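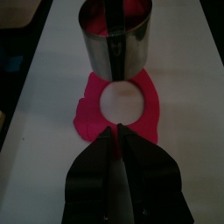 Quanto tempo a massa de modelar caseira precisa descansar antes de ser usada?

Quatro horas, embrulhada em película aderente e à temperatura ambiente. Quem a usa logo depois de amassar fica com uma massa pegajosa, que se cola à mesa e às mãos.

## Ingredientes

- 800 g de farinha de trigo sem fermento
- 400 g de sal fino
- 4 colheres de sopa de óleo
- 2 colheres de sopa de cremor tártaro
- água a ferver, que se junta aos poucos
- corante alimentar em gel

## Preparação

1. Misture os ingredientes secos numa taça grande e abra uma cova no meio.
2. Junte o óleo e metade da água. Mexa com uma colher de pau — a massa queima nesta fase.
3. Acrescente o resto da água devagar, até deixar de haver farinha solta no fundo.
4. Passe para a bancada e amasse até ficar lisa.
5. Divida em porções e trabalhe o corante em cada uma. Use luvas.
6. Embrulhe e deixe descansar.

## Estender e cortar

Estenda a massa com um rolo até uma espessura uniforme. Qualquer copo de rebordo fino serve de cortador: carregue a direito, rode um pouco e levante. Se a massa subir com o copo, empurre-a com o cabo de uma colher.

As peças que forem para secar devem ficar numa grelha, viradas de 4 em 4 horas no primeiro dia. Com a divisão a 22 °C, as mais finas secam de um dia para o outro. Em janeiro conte com o dobro do tempo.

## Conservação

Guarde em caixa fechada, uma cor por caixa. Se a massa endurecer, amasse com umas gotas de água morna. Se cheirar a azedo ou tiver pontos escuros, deite fora.

*Receita de Nabila Liew, revista a 16/10/2026. As quantidades de corante são de Hidayah Pelupessy e vêm na folha das cores.*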